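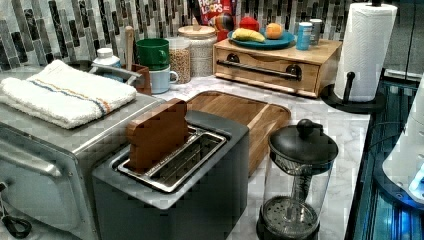

The Jasorham drawer box at the back of the counter, behind the toaster and the French press.

Search this site Go Clear search

Jasorham counter drawer box and Antunes bronze rod, long-term review
Posted Sat 7 March

Both products were bought at retail in Drornville last August and have been in daily use in the same home. They come from different makers and have nothing in common except that each adds storage without a new cabinet. I am covering them together because they went in on the same day with the same drill on the bench.

Jasorham drawer box

The box is a single-drawer unit in light wood with a black bar handle across the front. Nominal width is 405 mm. Mine measured 404 at the front and 405 at the back, a difference that cannot be seen and does not affect the drawer. It ships assembled apart from the handle, which attaches with two machine screws from inside the drawer face. The screws supplied are the right length. The washers are thin and I replaced them.

The case has a flat top with no lip. This matters more than the product page suggests, as the top becomes a second shelf as soon as the box is on a counter. Ours usually carries a plate with fruit on it and a couple of small cans, with a cereal box somewhere near. A plate sits well. Round items placed straight on the wood will travel if the drawer is pulled hard. A lip of a few millimeters at the back would cure this, and the Nurar box has one, but the Nurar drawer is shallower and its case is finished only on the front and top.

Drawer action is wood on wood with a wax coating at the factory. There are no metal slides. Out of the carton the drawer was stiff for the first third of its travel and free after that. Rubbing a plain candle along both runners evened it out. I logged 1,000 open-and-close cycles over the first several weeks, with tea, filters and flatware as the load, then took the drawer out to look at the runners. Wear was limited to a polished band on the left runner. The right one looked new. The case leans slightly to the left, or my counter does.

There is no soft close and no stop strong enough to trust. The stop is a small block at the rear which can be lifted over with an ordinary pull. Anyone with small children in the kitchen should add a second stop.

The bar handle is the best part. It is long enough to take a full hand and stands far enough off the face for a thumb in an oven mitt. A long handle also lets you pull from one end, and this is where cheap drawers rack and jam. This one racks a little when loaded at the far side and has not jammed.

Placement took some trial. The box wants to be at the back of the counter, but the drawer then opens into whatever stands before it. With a toaster and a French press forward of it, you need to plan a lane. Measure the full extension of the drawer before you decide where anything else goes. The maker lists the case depth only, and the extension has to be worked out from it. A box with a side-opening drawer would suit a crowded counter better, though I have not found one at this width.

Finish: clear, low sheen, even on all outside faces. Coffee wiped up within the hour left no mark. A can with a damp base, left overnight, left a pale ring that faded in a week. The inside of the drawer is unfinished and picks up stains at once. Line it.

Feet: four clear pads, glued. One came off in the second month. On polished stone-pattern counters the box slides without it, so keep spares.

Antunes rod, dark bronze

The second item is a metal rod with round-base brackets and a rounded end cap, in what the trade calls oil-rubbed bronze. I mounted it to solid wood. The collar wraps the rod completely, a design I prefer to an open cradle since the rod cannot be knocked out from above.

The finish is glossier than the word "rubbed" implies. It is dark bronze with a thin copper tone at the collar and at the edge of the end cap. On light wood the contrast is strong. Under a kitchen light it shows a bright line along its length, and fingerprints show beside that line. If you want a flat brown, order a sample first.

Installation is simple but the order of work is fixed. Brackets go on the rod before the end cap, then the base plates are marked, then drilled. Reverse any of that and you start again. The template in the box is paper and had stretched or been printed large: it was out by enough to miss a pilot hole over the full span. Mark from the brackets themselves.

I hung 30 pounds from it for a weekend. No movement at the base plates and no visible bend. The maker rates it at 75 with all screws in solid wood, and I have not gone near that figure. The set screw in the collar is small and needs the supplied hex key, so tape the key somewhere you will find it.
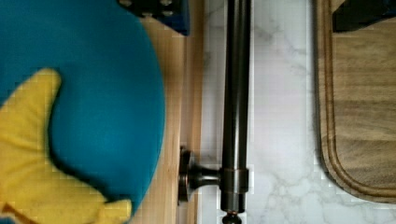 Edem Opoku asks whether the set screw marks the rod where the collar grips it: "I moved mine once and there was a bright scratch, so now I'm stuck with the position I picked."

Yes, it does. I moved one bracket a short distance during installation and the screw had cut through the finish to lighter metal. A strip of thin tape under the screw prevents it, at some cost in grip. Settle the position dry before tightening anything.

Cleaning is a soft cloth and water. I tried a mild vinegar mix on the back side and it dulled the gloss within a few wipes - do not use it.

Ratings

Jasorham drawer box: recommended, with a second stop and a drawer liner. Marks lost for the weak stop, the glued feet and the missing extension figure.

Antunes rod: recommended for solid wood only. I would not put it on hollow drywall with the anchors supplied - they are the soft plastic kind and spun in the test hole. Marks lost for the template and the set screw.

Spare pads for the Jasorham are sold separately in packs. Replacement end caps for the Antunes were out of stock when I last looked.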